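Home | Equipment | Funding | FAQ | Contact

Prurnero Equipment Planning – FAQ

What should our first budget cover?
Allow for the arm, the gripper and the work surface together. Cabling and spare parts are often left out – please list them separately.

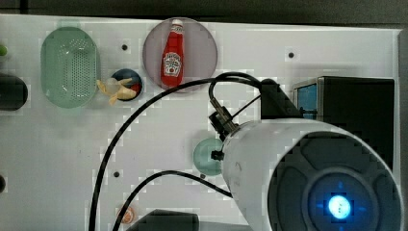 Arm and gripper at a work surface set with kitchen items and a toy banana.

Must we buy the test objects from Storka?
No. Everyday kitchenware is accepted, up to a limit of £200 per bench.

How long does approval take?
Allow 22 working days from receipt of a complete form.

© Prurnero | Contact the equipment desk | Back to top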